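Against the good drawer

Opinion, filed under Home. Written fast because the groceries are still on the counter

I have a position on plastic bags and it's this. Empty them the minute they land. Don't set one down "for a second." A bag set down for a second is a bag you own until November.

Same goes for whatever gets dumped next to it.

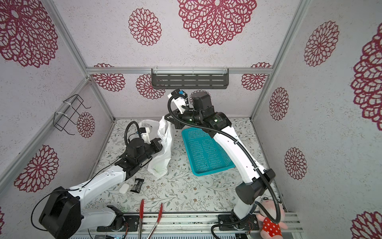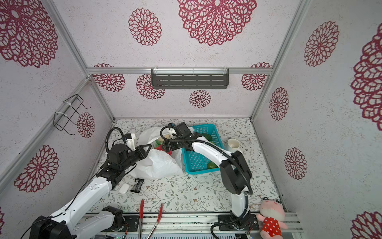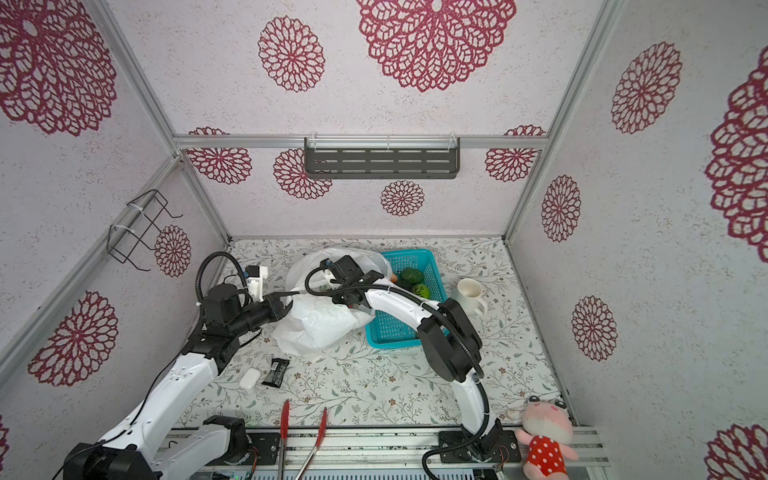

White bag, three times. The basket is the turquoise one in the first and last.

Crumpled bag in the middle of everything. That is how every surface in my life goes wrong. The bag comes down first, then a battery pack, a little white case, a pair of tongs. A pink plush toy in a polka dot dress, why not. None of it is trash, so none of it gets thrown out. It just sits and makes friends.

My fix is a basket. Not a drawer. People love the drawer - the good deep drawer, the one that swallows it all - and I think the drawer is a con. You shut it and feel tidy and then you own 2 tape measures and buy a third.

A basket with holes in the sides can't lie to you. Green fruit in a turquoise basket, you see it from across the room. You see it going soft too. I lost an entire bag of limes last year in a crisper drawer and would rather not discuss it.

The storage people disagree, obviously. Pinheiro will sell you a bin with a lid for every feeling you have. Famis does one with a label slot. I bought the Proreck set, 3 sizes, nesting, and what I kept in it was the other two sizes. Great product. Now in the garage.

And shelves up high, fine, yes, but only if they're slotted or wire and you can see what's up there from below. A solid shelf above eye level is a drawer with better posture.

A friend says I'm being unfair to drawers becuase hers is neat. Good for her. She has almost 100 rubber bands in there, sorted by width. I'm talking about the rest of us.

So. Bag down, both hands in, everything out. Fruit in the basket. Mug back on its hook, tongs back in the crock. Then fold the bag or don't, I've read the 800 word Tirkska guide to folding them into triangles and I stuff mine in another bag like my mother did. Thats allowed. An empty bag is a small problem.

Going to do the groceries now.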